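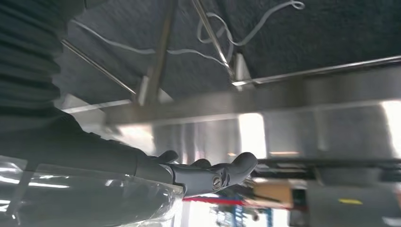 Why is metal so shiny??

Look at a steel wall or a steel rod. See the bright patches? Those are reflections. Light comes from a window or a lamp, hits the metal and bounces off again. Some of it bounces right into your eyes.

Smooth metal = light bounces mostly one way. Bright line, like the one along a polished rod.

Brushed metal = tiny scratches all over, too small to feel much. Light goes off in lots of directions. So you get blurry streaks and soft gray smudges instead of a clear picture of your face.

What about fuzzy stuff?

Felt, carpet, a wool sock. Hardly any shine at all. The light gets lost in the fluff and bounces evrywhere. Dark fuzzy stuff soaks up a lot of it too. Put something dark and fuzzy next to steel and the steel looks even brighter.

And clear plastic wrap?

Lets most light straight thru. But crinkle it up and every little fold catches some light. Try it!

Try this at home

You need: a metal spoon, a sock, some plastic wrap, a flashlight.

1. Make the room dark. Not totally.
2. Shine the flashlight on the back of the spoon. Find the bright spot.
3. Tip the spoon. Where does the spot go?
4. Now the sock. Any bright spot?
5. Crinkle the wrap and do it again.

Don't shine the light in anyone's eyes. Or the dog's.

Draw what you saw and bring it in by Fri 12 September. Hongmei Qian will pin them up by the door.

Next time: why spoons turn you upside down.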